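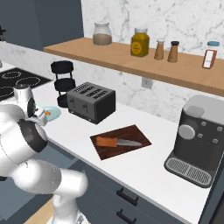 March, bench notes, dye room

Second go at the onion skin yellow, and what a difference! The first pot gave us a polite beige that I tried very hard to love. This one is a proper deep gold, with a bit of copper in it when you tilt the skein toward the window. I've pinned a length of it above the sink so everyone can have a look before it goes in the shade book.

What changed: the skins soaked overnight before they went anywhere near heat, and I kept the pot well under a boil the whole time. Last time I got impatient and let it roll, which I think knocked the color back toward brown. Same wool as before (the Patstead two-ply, unbleached), same alum, so I'm fairly happy to blame the heat. Oanh thinks the soak did more than the temperature. We can settle that with another pot, and I'd love to be wrong because a hotter bath would be quicker.

Recipe as done, for whoever picks this up next:

Wool, 300 g, scoured and left wet
Onion skins, same weight as the wool, dry
Alum at 15 percent of the dry wool weight
Simmered 2 hours, then left in the bath to cool overnight

Strain the skins out properly. I didn't, and spent ages picking flakes off the third skein. The Pollik mesh bag would have done the job but it was still full of walnut hulls – sorry, that was me.

Dipped one short length in iron afterward, just a quick swish and out again, and it went a gorgeous mossy green. I wasn't expecting anything that nice! The iron makes the fiber a little harsher to the touch, so I wouldn't use it for a scarf, but for the Thân sample blanket it could be exactly the border we've been hunting for. Keep the iron pot well away from the yellow one. A shared spoon is all it takes.

Rinse water ran clear after the third change. I've put one strip in the south window with half of it under card, and a matching strip in the drawer. Will check both at the end of the month.

Still to do:
Repeat without the soak, low heat (Oanh has the skins)
Try red onion, we have roughly a bucket of them
Weigh what's left in the alum tub and order more if it's low
Ask Temex if they still sell the undyed silk blend

Oh, and save the bath! There's plenty of color left in it. I dropped a scrap of cotton in at 4 pm just to see, and it was already the shade of weak tea when I locked up.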